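Section 7. Bin Sorting of Household Items

7.1 Scope

This section covers set-up of the Feltar cell for tidying chores: lifting mixed household items out of an open-topped bin and releasing them in a second bin. It applies to supervised operation only. Folding, wiping and pouring are outside the scope of this release. For shop-floor kitting of identical parts, use Section 8.

7.2 Before You Start

Confirm that the base bolts are tight and that the emergency stop is within reach of the operator. Clamp both bins. An unclamped bin will shift when the gripper touches a wall, and every stored position will then be wrong.

CAUTION: Keep hands out of both bins while the arm is enabled. The arm does not detect a hand at the bottom of a bin.

7.3 Set-Up Procedure

1. Place the two bins end to end and clamp them at the corner where they meet.
2. Power on the controller and wait for the steady green lamp.
3. Jog the wrist to the center of the front bin, 42 mm above the floor. Store this point as BIN_A.
4. Repeat for the rear bin. Store the point as BIN_B.
5. Jog slowly between the two points and watch the cable bundle. The loop at the wrist must not catch on a bin wall or pull tight at full rotation.
6. Load no more than eight items into the front bin. Mix shapes: at least one ball, one cup and one long, thin item.
7. Start the Celusa sorting routine at low speed.
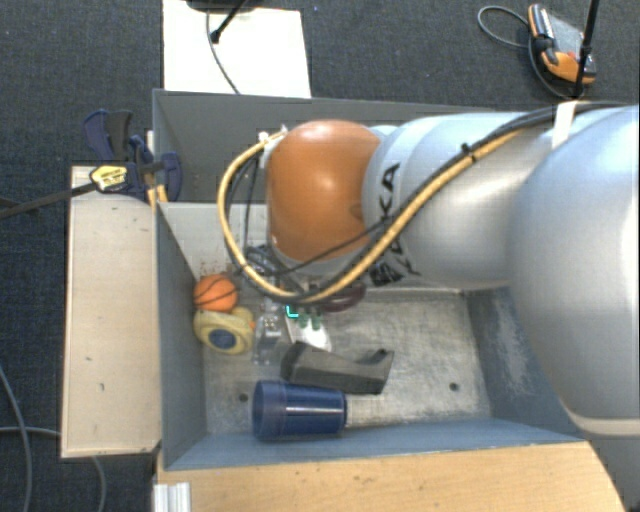
Duman remarked, on reading a draft of this section, that a person empties a bin like that before the controller has finished starting up, and asked whether the work should be called a chore at all if someone has to stand beside it. The comment is fair for the present release. The routine is suited to repeated, supervised runs where the operator has other bench work to do nearby. It does not yet save time on a single bin.

7.4 Expected Performance

In acceptance runs, the routine made 333 pick attempts on mixed items. Results depended more on position than on weight. Items lying in the open were picked dependably. Items touching a wall, or touching each other, caused most of the failed attempts.

Balls: Approach from directly above. A ball against a wall may roll when contacted. Allow one retry.

Cups: A cup on its side should be gripped across the body. Gripping by the rim is permitted for rigid cups only.

Curved or irregular plastic items: Grip at the thickest part. Reduce travel speed by one step.

NOTE: The routine does not know what an item is for. It will place a tape measure and a toy in the same bin unless separate destinations have been assigned in the Zolier item table.

7.5 Stopping and Recovery

1. If the gripper closes on nothing twice in a row, the routine pauses. Press HOLD before reaching in.
2. Move the item away from the wall by hand.
3. Clear your hands from the bin and press RESUME.
4. If the arm stops with an item in the grip, do not pull the item free. Select OPEN at low speed and let it drop into the bin.

CAUTION: After any contact with a bin wall, check BIN_A and BIN_B again before resuming.

Continue with Section 8 for kitting, or return to Section 2 to change the speed limits.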